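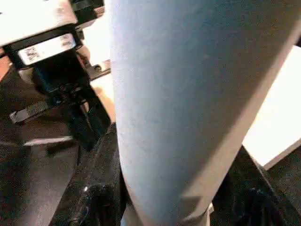 A pale blue-gray cylinder, gripped from both sides.

Search stories, places, topics Go

Where the Water Is

June 29, 2024

Holtura has one traffic light, a decent bakery and no fire hydrants north of the river. None. South side has them, the red kind, on city-style mains put in when the mill was still paying for things. Cross the bridge and you are on wells, and when something burns the water comes in a truck.

The first engine out the door carries 1,000 gallons. Sounds like plenty. Open up one big hose on a barn and it's gone before the second truck has found the driveway. After that the crew is waiting on the tankers, and the tankers are waiting on a place to fill.

Those places are called dry hydrants. Stupid name, everyone in the department says so. It's a pipe. One end sits in a pond with a strainer on it, the other end sticks up beside the road with a cap. Pull over, hook up the hard hose, suck water. No pressure in the line, no main, nothing to freeze if it was put in deep enough. A lot of them were not put in deep enough.

On the town's map there are 17. The map hangs in the station hallway next to the coat hooks, blue pins, one pin replaced with a thumbtack. In April the department went out over a few wet weekends and hooked a truck to every single one. Four gave good water. Six gave some water, with mud. The rest gave a sucking noise.

I rode along for part of it. Cold rain, everyone's gloves soaked through, a thermos going around the cab. At the pond on Ranjbar Road the cap had rusted on so tight it took a pipe wrench and a good deal of language. Behind it was a bird's nest. Old one. Behind the nest, leaves, packed in hard like something had done it on purpose.

Next stop, no pipe at all. There was a stump where it should of been, and fresh gravel, and a mailbox. Whoever widened the driveway had taken it out. Probably thought it was junk. It does look like junk.

Here's what most people north of the river don't know, and I didn't either, and I've lived here a long while. Nobody owns these things, on paper. The pond belongs to the farm. The shoulder belongs to the county. The pipe was paid for by a grant that closed out years ago, and the agreement that let the town put it there says the town "may" maintain it. May. So it got done when somebody felt like it and then that somebody retired.

The barn fire last fall is why this came up. You'll remember the smoke, you could see it from the ballfields. Everybody got out, the horses too, but the barn was flat by dark and the fire got into the hayfield behind it and ran toward two houses. The nearest fill site was Zerkik Pond, less than a mile off. Crew got there, got hooked up, got nothing. Strainer was buried in silt. So the tankers turned around and went back over the bridge to a hydrant by the hardware store. Round trip, 20 minutes. They did that all afternoon.

The houses are still there. A neighboring department wet down the siding with water out of its own trucks, and the wind dropped. Ask the crew which of those mattered more and you get a shrug.

So what does it cost to fix. Less than I expected. Clearing a strainer is a morning with a back-flush, where you push water the wrong way through the pipe and watch a brown cloud come up in the pond. Costs fuel. Replacing a whole hydrant is real money, mostly the digging. Drikico, the outfit out on the county road that does culverts and septic, gave the town a price for doing the worst five in one go. The selectmen have it. They have had it since spring, and it is on the agenda again, under paving.

There's another idea going around, which is a buried tank. Concrete, filled from a well, sits under a patch of grass and doesn't care if the summer is dry. The new subdivision up the hill was made to put one in before the first foundation was poured. Crews love it. It's right by the road with a flat place to park and a sign you can read at night. Trouble is you can't make a farm that's been there forever bury a tank, and the farms is where the long driveways are, and the hay.

Ponds also shrink. Zerkik was down so far two summers back that kids were walking out to the rock. A strainer hung for a full pond is hanging in air by then. Somebody has to go look at it in August, not only in April when everything is brimming and looks great.

Insurance is the part that gets people to meetings. Some carriers want to know how far the house is from a water source the fire department can use. Several homeowners told me they had always written down the nearest pond. Fair enough, it's on the map. Whether it counts if the pipe is plugged is a question for your agent — ask before you renew, and get the answer in writing.

If you've got one of these on your frontage there's a few things you can do now. Don't plow snow over it. Mow around it. Don't plant anything in front, a lilac gets big fast. Don't park there, even for a graduation party. If you're redoing the driveway, call the station before the machine shows up. And leave the cap on, please, frogs get in and so does everything else.

The department is doing another round of testing in August. They'd like addresses for any pond deep enough to swim in with solid ground near the road. Leave a note at the station, the slot in the side door, not the front. The front one is painted shut.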